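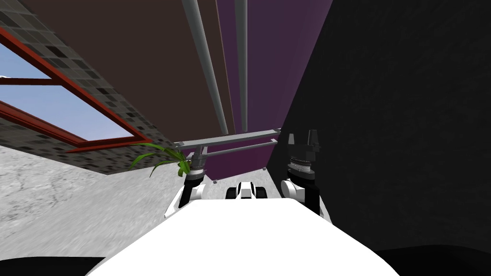
## 蒂尔诺(Tirno)转机22小时,到底要不要出机场?

**胖胖不赶飞机** 楼主

票已经出了,1696块,单程,Clemlow 航空,在 Tirno 中转。便宜是真便宜,我手一抖就付了,付完才仔细看行程单:中转22小时。二十二个小时啊各位,我上次在一个地方待这么久还是住院。

起飞是2月27日星期二,落地是当地早上,第二天早上再飞。我现在纠结三件事。行李是直挂还是要自己取出来再托一遍?客服说直挂,可 App 上写的是“视当地情况而定”。晚上睡哪儿,航站楼里那个小时房有人住过吗?还有就是白天要不要进城,听说从机场进城的大巴改过线,网上的攻略全是旧的。

我一个人,一个大箱子加一个背包,睡眠浅,腰不好。求过来人指点!

---

**三号登机口**

行李我来答。同一张票、同一家航空公司,我走过两次都是直挂,箱子到终点才见着。你值机的时候盯着柜台小姐姐打条,条上最后那个代码是终点就行。如果打的是中转站的代码,当场就让她改,别等落地了再去跟人家掰扯。

小时房没住过,嫌贵。我是在二楼到达层那排没扶手的长椅上睡的,戴眼罩,睡得还行。

---

**Muriithi接机群小号**

楼上那排长椅去年5月就拆了吧?我冬天去的时候全换成带扶手的了,根本躺不平。二楼现在是一家卖枕头的,旁边一家换钱的,汇率很差,劝大家别碰。

想躺的话去 Muriithi 休息室,在安检里面,过了免税店往右拐,门脸很小,容易走过。按次收费,有躺椅,有热汤面,淋浴要另外登记排队。我排到的时候前面还有人,等得有点烦躁,但洗完真的活过来了,强烈建议楼主带一双拖鞋。

---

**三号登机口**

拆了?我说的是靠西边电梯那一排,你说的可能是东边的。我元旦后还躺过。

---

**Muriithi接机群小号**

西边我没走到过,那可能咱俩都对,哈哈。楼主到了两头都看看吧。
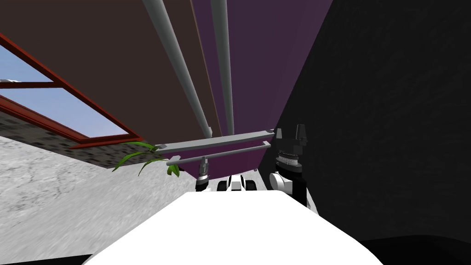

*灰色金属架,前面是两只夹爪*

---

**Adi Ismail**

我住在 Tirno,中文是在这里的大学学的,写错了请多包涵。

大巴的事:原来的机场线现在不进老城了,终点改到 Wemosby 广场。从广场走到老城要过一座桥,拖箱子不好走,只背包没问题。末班车比较早,晚饭不要吃太久。司机不找零,上车前在机场便利店把大钞换开,买瓶水就可以了。

我觉得22小时应该进城。早上到,先在机场吃一点,不要吃那家有大招牌的,往里走有一家卖豆子汤和烤饼的,员工都在那里吃。下午回来之前在 Wemosby 广场买水果,比机场便宜很多。

---

**胖胖不赶飞机** 楼主

哇,本地人!!太感谢了,中文比我同事写得还通顺。请问 Wemosby 广场那边有寄存行李的地方吗?万一箱子没直挂成功,我总不能拖着它过桥……

---

**Adi Ismail**

广场没有。机场有,在到达大厅最里面,要看护照。按天算钱,不是按小时,所以放一会儿和放一天是一样的价格。

---

**老邱飞不动了**

我泼点冷水,别打我。

进城这事看着美,你算算时间。入境排队,我那次排了很久,只开了两个窗口;出来等大巴,车又晃悠一路;回来还得重新安检。你腰不好,睡眠浅,前一晚红眼航班基本没睡,进城走一天下来,晚上是真的会散架。我那次就是硬要进城,结果在老城的咖啡馆里趴着睡了半个下午,什么也没看着,咖啡倒是喝了三杯。

要我说就老老实实在航站楼待着,Muriithi 买一次,睡够,吃够,把剧追完。

---

**三号登机口**

不同意老邱。都到门口了不进去看一眼,回家得后悔。在航站楼坐一整天,那个广播八分钟响一遍,四种语言轮着来,我反正受不了。折中一下呗,上午进去,吃个午饭就回,下午再买休息室补觉。

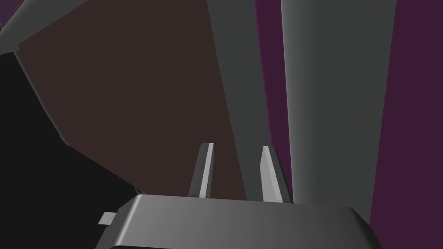 还有签证你们都没提,楼主先查一下自己的护照能不能落地入境,我和老邱去的时候政策未必跟现在一样。这个别听论坛的,去看官方通知。我同屋有一年就是听了群里的话,到窗口被请回去了,在里面坐到第二天,见人就说这事。

---

**老邱飞不动了**

折中方案我勉强接受。但是豆子汤那家我投赞成票,本地朋友说得对,烤饼要刚出炉那种,凉了跟鞋垫一样。

---

**橙子味登机牌**

插一句 Clemlow 的座位。便宜票默认给中间,网上选座要加钱,柜台早点去好好说,有时候能给个过道。我妈腰也不好,那次说了一声就给换到前面了,空乘还多拿了条毯子。满意度打分邮件我给了满分,他们回了个自动回复,感谢我的“投诉”……

另外他家餐食一般,自己带点面包。

---

**Muriithi接机群小号**

哈哈哈哈感谢您的投诉。

对了休息室那个躺椅靠窗的冷,空调正对着吹,往里选。还有他们家会员卡别办,前台特别会推销,说积满2000分换一次免费,我飞了这么多年还没攒到一半。

---

**胖胖不赶飞机** 楼主

统一回复一下大家~

签证查了,官网说可以落地办,要回程票和住宿证明,住宿证明这个我有点懵,我晚上就打算睡休息室啊,这算不算住宿?已经发邮件去问了,还没回。

现在的计划是:箱子直挂(我会死死盯着那张条),背包里放拖鞋、眼罩、一件厚外套。早上喝豆子汤,进城到 Wemosby 广场,看身体情况决定过不过桥,午饭后回来,买 Muriithi 睡觉。要是签证办不下来,就听老邱的,原地躺平。

Adi,老城那边午饭有什么推荐吗?我不吃羊肉。

---

**Adi Ismail**

不吃羊肉有一点难,哈哈。过桥以后左手边有一家做鱼的,门是蓝色的,中午人多,早一点去。老板不会英文,指着别人的盘子点就可以。

住宿证明的事我不清楚,我没有办过。你可以问航空公司,他们柜台应该每天都遇到。

---

**老邱飞不动了**

蓝门那家鱼我也想吃,上回光顾着睡了。楼主回来记得更新,重点写入境排了多久。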